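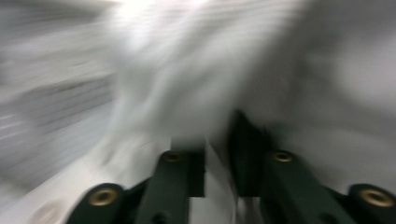
Watmont Student Robotics Club, Cloth Handling Team

10/08/2026

We are in the part of the semester where the work is mostly repetition. Since the club room opened again we have been recording demonstrations of people handling fabric with the green hand-held grippers, and this week the folder went past 459 usable clips. The goal for the fall is 626. I did the math on the walk home and it is doable if we keep two people recording and one person labeling.

Fabric was my idea, so I get the complaints. The other option was stacking cups. Cups hold their shape and you can tell right away when one has been placed wrong. A white sheet can be picked up in a hundred ways and it never lies the same way twice. Plain white is also hard on the eyes when you review clips, and when the hand moves quickly the cloth turns into streaks while the fingers stay fairly sharp. I have watched so many of these that I see brass grommets when I close my eyes.

The rules we settled on in July are still the rules. Start with the jaws open. Go in slowly, close on a fold, and wait a beat before lifting. If the cloth slips, keep going and finish the motion, then mark the clip as a slip. We used to throw those out. At the Ikovthorpe meet last spring another team told us they kept theirs, and their folding was better than ours, so we changed.

Speed is the thing I am still bad at. I pull back too fast after the grip closes. Out of the first batch of 199 clips I recorded, 131 passed review, and most of the rest were marked "too fast" in the notes column. I put a strip of tape on the table as a reminder and it helps some.

The Ledesma room is ours until the end of the semester. The light is cool and even there, though it blows out on white cloth if you work right under the fixture. We moved the table once and then moved it back, as the outlet was on the wrong side.

Next on the list is the training run. We are using the Umevgate scripts from last year with the cloth settings changed, and I still have to fix the part that sorts clips by date, which puts everything from July at the end. After that we try towels. They are thicker and smaller and I think they will be easier, but I thought that about pillowcases too.

If you are in the club and signed up for a recording slot, the sheet is on the door. Please write the clip numbers down before you leave. I spent most of an evening matching up a set that had none.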